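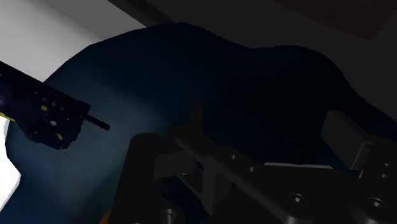 Close view past the gripper in simulation, with a dark blue curved part behind it.

About Fekine

Fekine writes working rules for robot cells and checks that they are followed. We are based in Momonbridge and work mainly with small shops that run one or two arms and have no safety engineer on staff. We don't sell robots, and we take no fee from companies that do.

What we do

A customer sends us the cell layout, the task list and the model numbers of the arm and gripper. We build the cell in simulation and go through the task one move at a time, looking at clearances, grip points and the places where a person might reach in. After that we visit the site with a written list. The rules we leave behind fit on six pages or fewer, in words an operator can use at the start of a shift.

The Hadgu rules

Our own house rules are called Hadgu, after the street where we had our first office. The current set was issued on 03/04/2020 and has 13 sections. The ones customers ask about most are these:

Every task is run in simulation before it is run on the arm. A change of gripper, fingers or part counts as a new task.

The view from the wrist is checked as well as the view from outside the cell. Fingers and brackets can hide a good share of the part at close range, and a dim corner in the model is often a dim corner on the floor.

First runs on site are made at low speed, with one person at the stop button who has no other job during the run.

Screws on the gripper are checked by hand every 50 hours of running time and the check is signed.

Any stop that was not planned gets written down, including the short ones. We read these notes at the yearly review in November.

Hadgu does not replace the law or the published safety standards that apply to your site. Where they ask for more than we do, follow them.

Mulaten

Mulaten is our record system. It holds the task files, the signed checks and the stop notes for each cell, and customers can export all of it at any time. It now holds 1123 task files. We keep them when a contract ends – unless the customer asks us to delete them.

Working with us

Most first reviews start with a phone call and a floor plan. A hand drawing is fine if the distances are marked. Please tell us early about night shifts, shared aisles and any part that changes shape when gripped, as these add time to the review.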